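Cellule Flustitz - poste lavage
Liste de contrôle avant reprise, avec commentaires
Rédaction : Killian Hamel, maintenance cellule
Indice de révision : 18
Cotation : C = conforme, R = réserve, NC = non conforme, SO = sans objet

Domaine couvert : robot à deux bras, pinces, caméras de poignet, lave-linge à hublot et panier de transfert. Le convoyeur Lecomte et l'armoire de distribution font l'objet d'une liste séparée, tenue par l'atelier de Proscombe.

1. Mise en sécurité

1.1 Mode manuel sélectionné, clé retirée et conservée par l'intervenant. C
1.2 Arrêt d'urgence essayé depuis le pupitre, puis depuis le boîtier mobile. C
Commentaire : le réarmement du boîtier mobile demande deux pressions. Contact à remplacer au prochain arrêt.
1.3 Vitesse limitée à 40 mm/s pour toute approche du lave-linge. C
1.4 Journal des défauts lu et sauvegardé avant effacement. C
Commentaire : un seul code présent, 859 (écart de position, poignet droit). Acquitté, non réapparu pendant le contrôle.

2. Position de départ

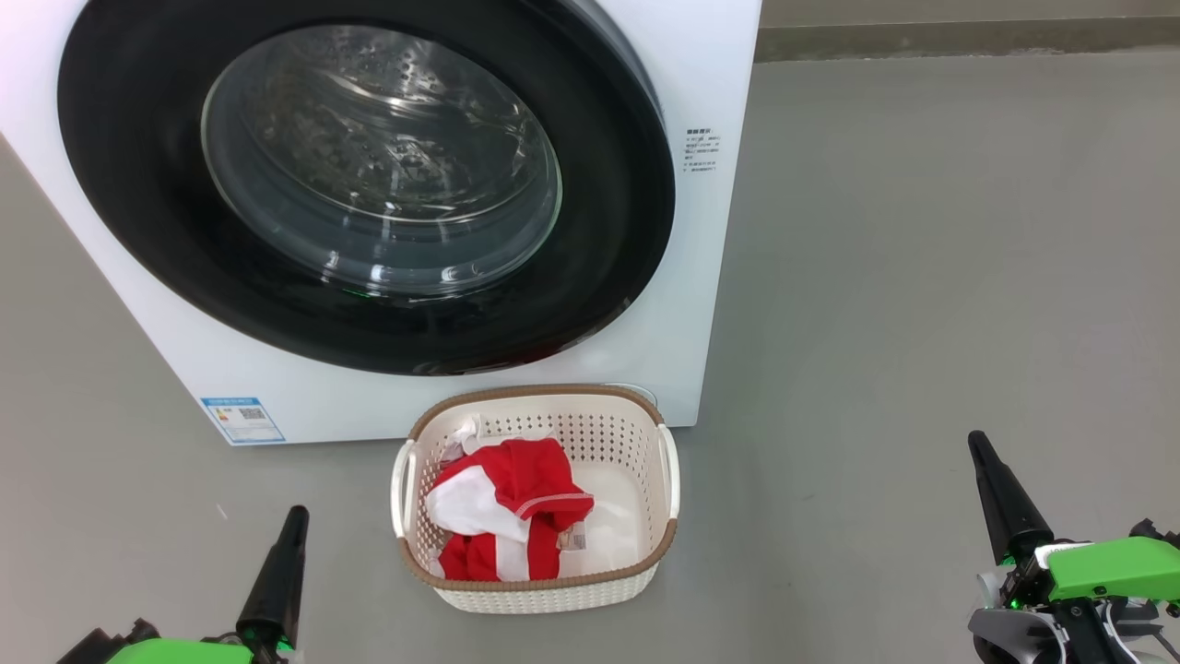 Le point de départ du programme a été redéfini en avril, après remplacement de la bride du poignet droit. Les deux bras se présentent bas, doigts ouverts, avant tout mouvement vers le linge. Panier posé au sol devant le socle de la machine, bord arrière presque au contact, une poignée de chaque côté : cette disposition est retenue comme référence. Un panier tourné d'un quart de tour fait échouer la prise par les poignées et doit être coté NC, même si le cycle se termine.

2.1 Panier parallèle à la façade. C
2.2 Hublot fermé et tambour vide au lancement. C
2.3 Sol dégagé entre le panier et les pinces. R
Commentaire : petit débris blanc à gauche du panier. Sans effet sur la prise, à ramasser avant l'étalonnage des caméras.
2.4 Carters de poignet en place, vis marquées. C
2.5 Câbles sans frottement sur toute la course. R
Commentaire : gaine du bras gauche à surveiller. Marquage au feutre refait à 85 mm du collier - si le trait a bougé à la prochaine visite, remplacer le collier.

3. Approche du hublot, bras au voisinage de la vitre
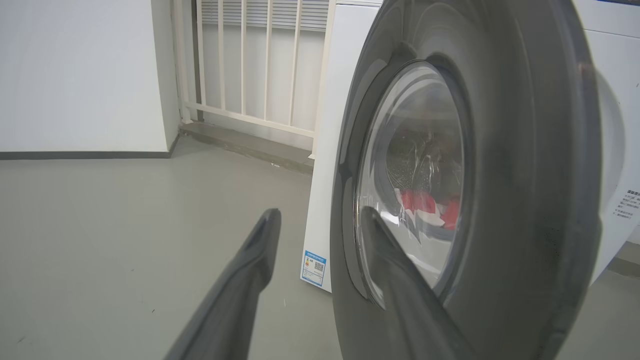

Temps de lecture de cette section : 1 min

Contrôle effectué en pas à pas, linge rouge et blanc dans le tambour, visible en bas de la vitre. La vue de la caméra de poignet doit contenir en même temps les deux doigts et le hublot. Les reflets sur le verre bombé sont admis tant que le contour de l'anneau gris foncé reste détecté. Ne pas corriger l'exposition pour les supprimer : le réglage est commun à toute la séquence.

3.1 Doigts sans jeu perceptible à la main, robot hors énergie. C
3.2 Ouverture de pince identique sur trois commandes successives. C
3.3 Aucune trace de contact sur la vitre, inspection à la lampe. C
3.4 Contour du hublot détecté sans intervention de l'opérateur. R
Commentaire : détection perdue une fois, retrouvée après nettoyage de l'optique. Chiffon Badwood sec uniquement, pas de solvant.
3.5 Dégagement suffisant par rapport au garde-corps blanc situé en arrière des appareils. C
Commentaire : zone interdite déclarée dans le contrôleur. La vérifier après chaque déplacement du lave-linge, y compris pour un simple calage.

4. Hublot ouvert, transfert du linge

4.1 Temporisation entre fin de cycle et demande d'ouverture. C
Commentaire : l'avis imprimé en façade demande d'attendre une à deux minutes et de vérifier que le voyant de verrouillage est éteint. La temporisation du programme est réglée sur la valeur haute. Il est interdit de la réduire pour gagner du temps de cycle.
4.2 Aucun effort d'ouverture tant que la machine fonctionne. C
Commentaire : même avis, deuxième alinéa. Le seuil d'effort du bras est à contrôler ici, avec valeur relevée dans le journal.
4.3 Logement de gâche propre, vis située dessous serrée. C
4.4 Joint de hublot libre de textile avant fermeture. R
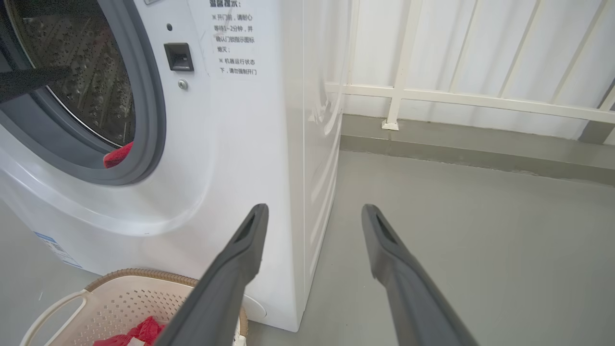
5. Réserves et suite à donner

Point 4.4 : tissu rouge sur la lèvre inférieure du joint, en partie hors du tambour. Fermeture interdite dans cet état. Reprendre la pièce à la pince ou à la main, robot arrêté, puis refaire le point. Un contrôle par image avant fermeture est demandé au bureau d'études.
Point 1.2 : contact du boîtier mobile, pièce à commander.
Point 2.3 : balayage avant étalonnage.
Point 2.5 : relever la position du trait à chaque visite.
Point 3.4 : nettoyage de l'optique ajouté à la ronde de début de poste.

Durée du contrôle complet : environ 40 minutes, sauvegarde du journal comprise.

Décision : reprise autorisée en vitesse réduite, avec présence d'un opérateur au pupitre. Passage en automatique après levée du point 4.4.

Visa maintenance : K. Hamel
Visa exploitation : en attente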